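Tollthorpe Film Society
Minutes of the meeting held on Friday, February 1, 2019

Minutes of the January meeting were agreed.

1. Spring programme
The Paiva season will open with Itanora, the heist drama, on the restored print. Running time is 154 minutes, so the doors will open early. The distributor, Tornus, has confirmed the hire terms – three screenings, no matinee.

2. DVD library
The catalogue now stands at 2,003 titles. Some 562 have not been borrowed in two years. It was proposed to sell these at the door.

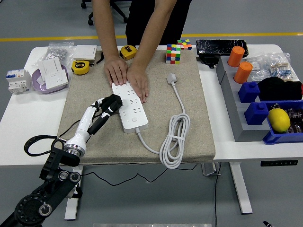
Emerson Tavares asked that the older crime films be left out of any sale, as several have never had a proper release here and could not be replaced. This was agreed, and he will draw up a list.

3. Any other business
The subtitles on the last screening were too small to read from the back rows. To be checked before Itanora.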